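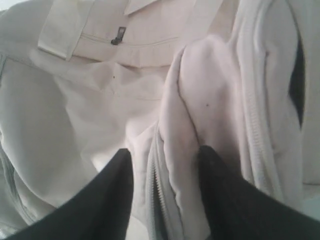 Acta de la reunión de mantenimiento, célula de clasificación textil Drallari, 3 jun 2025

1. Dedos de la pinza. Sânziana Ursu informa de que se han cumplido 2886 ciclos desde el último cambio de fundas. Se revisa el trabajo con prendas claras: los dos dedos negros entran en el montón por abajo y la tela se recoge en torno a la punta del derecho. Preocupan las cremalleras, como la blanca que queda entre ambos dedos, por el desgaste del borde interior. Se acuerda cambiar las fundas cada 2000 ciclos.

2. Fuerza de cierre. Sigue al 70 % desde enero. Hajdu propone bajarla; se aplaza hasta tener las fundas nuevas.

3. Cámara de muñeca. Limpiar la lente al inicio de cada turno -- solo con paño seco. El ajuste de exposición para tejidos crema lo hará Stukex.

4. Repuestos. Pumulley presupuesta el juego de fundas y tornillería en 836 euros, portes aparte. Aprobado.

5. Ruegos y preguntas. Se pide dejar la llave dinamométrica en el armario de la célula.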